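Inicio Recetas Conservas Despensa Trucos Sobre mí Buscar

Cómo hacer compota de manzana sin azúcar (y que aguante todo el invierno)

30 de agosto de 2026

Llevo años haciendo compota y todavía me pasa lo mismo cada final de verano: digo que este año voy a hacer poca, que con unos botes nos apañamos, y acabo con la encimera llena de peladuras y sin tapas. Así que he decidido escribir por fin mi método completo, porque me lo pedís mucho y siempre contesto a trozos en los comentarios (perdonad, soy un desastre contestando).

Aviso de entrada: es una receta sin azúcar, pero sin dramas. Si a ti te gusta dulce, le echas y ya está. Yo la uso para el yogur, para acompañar carne de cerdo, para rellenar empanadillas y, cuando no me ve nadie, a cucharadas directamente del bote.

Qué manzanas uso

Pues mezcladas, siempre mezcladas. Si la haces solo con manzana roja dulce te queda muy rica pero un poco plana, y si la haces solo con reineta igual te pide azúcar. Lo que mejor me funciona es dos partes de roja dulce y una de algo ácido. Las mías vienen casi todas de Cumia, donde tenemos cuatro árboles viejos que dan lo que quieren y cuando quieren, y el resto las compro.

Las golpeadas también valen, ¡más que nunca! Quitas la parte fea con el cuchillo y listo. Las que tienen moho, no, esas fuera enteras aunque te dé pena. Y las que estén harinosas échalas sin miedo, que para comer a mordiscos son tristísimas pero en la cazuela se deshacen solas.

Para una tanda necesitas:

2 kilos de manzanas (pesadas antes de pelar)
200 ml de agua
El zumo de medio limón
Una rama de canela
Una pizca de sal, muy pequeña

Paso 1: pelar, o no pelar

Aquí hay bandos. Yo pelo si la compota es para bebés o para repostería, y no pelo si voy a pasarla luego por el pasapurés, que se queda él con las pieles. Con piel coge un color rosado precioso cuando la manzana es muy roja, y a mí me gusta más de sabor. Lo que sí hago siempre es quitar el corazón entero, con las pepitas y esa parte dura que luego aparece en la cuchara cuando menos te apetece.

Corta en trozos parecidos entre sí. No hace falta sacar la regla, pero si dejas unos enormes y otros finitos, los pequeños se te agarran al fondo mientras los grandes siguen crudos. Según vas cortando, al bol con el limón.

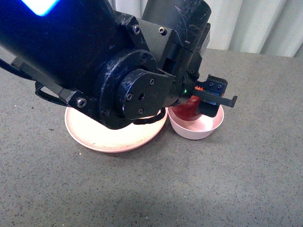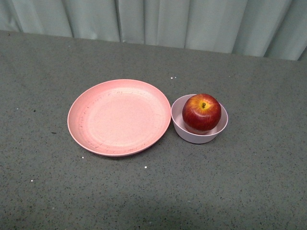
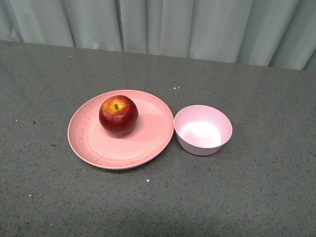
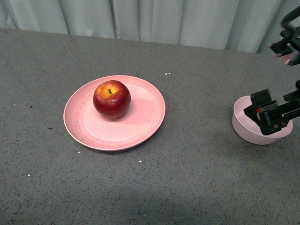

Con el limón tuve hace tiempo un debate en los comentarios. Maribel de la huerta: yo no le pongo nada de limón y no se me ha estropeado nunca un bote, pero es verdad que la mía sale bastante más oscura y que me la como antes de enero. Si la quieres clarita, échaselo al principio y no al final, que al final ya no hace nada por el color.

Y tiene toda la razón en lo del principio, yo antes lo añadía al apagar el fuego. Ahora bien, para guardar botes yo sigo poniéndolo, que la acidez ayuda a que se conserven.

Paso 2: la cocción

Cazuela ancha y de fondo grueso. La mía es una Kokkinos esmaltada que pesa como un muerto y que ya tiene un desconchón en el asa, pero reparte el calor de maravilla. Echas las manzanas, el agua, la canela y la sal, tapas y pones fuego medio hasta que oigas que hierve. Entonces bajas a fuego suave y dejas 16 minutos con la tapa puesta. Remueve un par de veces, rascando bien el fondo con cuchara de madera.

Después destapa y mira. Si hay mucho caldo, la dejas un rato destapada hasta que pase la cuchara y el surco tarde un poco en cerrarse. Si la ves seca, un chorrito de agua – poco, que siempre hay tiempo de poner más. Saca la canela antes de triturar (sí, una vez la trituré, y no, no quiero hablar del tema).

Paso 3: triturar

Con tenedor si te gustan los tropezones, con pasapurés si la quieres fina pero con cuerpo, con batidora si buscas una crema. Yo usaba una batidora Prellow y la compota me quedaba casi como pegamento, porque me pasaba de rato. Tres o cuatro golpes y fuera.

Prueba ahora. Si la notas sosa, antes de ir a por el azúcar ponle unas gotas más de limón, que muchas veces era eso.

Paso 4: los botes

Tarros de cristal con tapa nueva. Las tapas usadas me han dado demasiados disgustos y cuestan cuatro perras. Hierve los tarros, ponlos boca abajo sobre un paño limpio y llénalos con la compota bien caliente, dejando un dedo libre arriba. Dales unos golpecitos contra el paño para que suban las burbujas, limpia el borde, cierra y al baño maría, cubiertos de agua, media hora desde que rompa a hervir.

Déjalos enfriar dentro de la olla. Cuando estén fríos aprieta el centro de la tapa: si hace clic, ese a la nevera y a comerlo esta semana. Los demás, a un armario oscuro. El año pasado llegué a 51 botes entre los míos y los de regalar, y los últimos los abrimos ya con el calor. Ponedles etiqueta, por favor. Yo uso las de Nanora, que salen con agua templada sin dejar pegote.

Si no te quieres liar con conservas, congélala en porciones pequeñas. Al descongelar suelta algo de agua, le das una vuelta con la cuchara y queda estupenda.

La semana que viene os cuento qué hago con las peladuras, que tengo un vinagre en marcha en la despensa y huele que da gusto.

Contacto | Aviso legal | © 2026 Todos los derechos reservados | Volver arriba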